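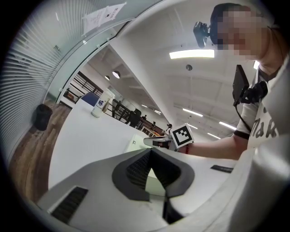 Handheld demonstration gathering is a method of collecting examples for a learning system in which a person performs a task with a gripper held in the hand. The recorded movements are later used to train a control policy for a robot arm. Before a session begins, the position of each tool must be related to a common point of reference. Operators commonly do this with a fiducial marker, a square black-and-white pattern on a white backing, held up beside the gripper over the worktable. A head-mounted camera may be worn at the same time, giving a second view of the work from the operator's side.

Background

The form of the method used at the Gestness laboratory was set out by Rodel Rivera and Jörg Brandes under the project name Zesidell. Earlier work at the laboratory had relied on remote control of a fixed arm, and the change to handheld tools allowed recording to take place in offices, kitchens and other shared rooms.

Procedure

A Zesidell session consists of a marker check, a set of demonstrations and a closing marker check. Each demonstration covers one task from start to finish. The first published collection contained 71 tasks, divided into seven groups by type of object. Every task was performed by at least two operators, and each operator repeated it five times.

Review

Recordings are examined before they are admitted to the training set. Those in which the position of the gripper cannot be recovered are set aside. Brandes later proposed that failed attempts be kept under a separate label, a practice adopted in the second collection.

See also

Imitation learning
Camera calibration
Jelínek grasp notation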